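The Ballot Question That Filled the Gym in Prargate

November 13, 2020

Ask people in Prargate what they remember about this fall's election and plenty of them will skip right past the White House and start talking about Measure 3. It was printed on the back of the ballot, below the school board, and it asked voters whether the town should keep running its own bus line or hand it to the county. I have covered local government for 19 years and I have never had so much fun watching people argue over a timetable.

The line connects downtown with Gornard, the next town up the river, and it has been paid for out of Prargate's general fund for 33 years. In May the county offered to take it over. The town would save money right away, and riders would get a single fare that worked on every bus in the valley. In return, Prargate would give up its say over routes, hours and stops.

On paper that sounds like the kind of thing a town council settles in one evening. It went to the voters after the council deadlocked, and then the whole place woke up! Yard signs went up on both sides of Mill Street. A barber taped the full text of the measure to his mirror so customers could read it while they got a trim (backwards, but they managed). The public forum was moved to the high school gym so chairs could be set far apart, and people who couldn't get one stood outside by the open doors in their coats and listened.

Marcelino Guerra spoke third that night. He works the early shift at Fultevus, the packaging plant on the Gornard side, and he takes the first bus of the morning to get there.

"The county's first bus leaves when my shift is half an hour old," he told the council. "I like the cheaper fare. I'd like to still have the job I'm paying the fare to get to."

The room was with him, and you could feel it. But the other side had its own good speakers. A retired bookkeeper named Nomura had gone through 2 years of town budgets with a pencil, and she laid out what the bus line costs next to what Prargate spends fixing sidewalks. Her point was that people walk to the bus too, and some of them trip on the way. She got a laugh and then a long round of applause, much of it from people wearing buttons for the opposite side.

I loved that. I loved that the two of them stood talking in the parking lot afterward, still in their masks, until the lights went off. 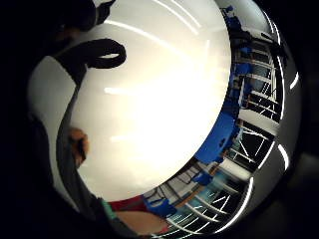

The measure failed, so the town keeps its buses for now. The margin was close enough that both camps spent a nervous week waiting on mail ballots, and the council has taken the hint. Members have already asked the county whether a shared fare might be possible without the takeover, and the county hasn't said no. There is talk of a trial on the Gornard route next May, with the early bus left exactly where it is.

Guerra has been asked to sit in on those talks. So has Nomura — she says she'll bring the pencil. Neither of them had ever been to a council meeting before this year, and both have asked the clerk to send them the agenda for the next one. The bus contract is item 2, right after the minutes.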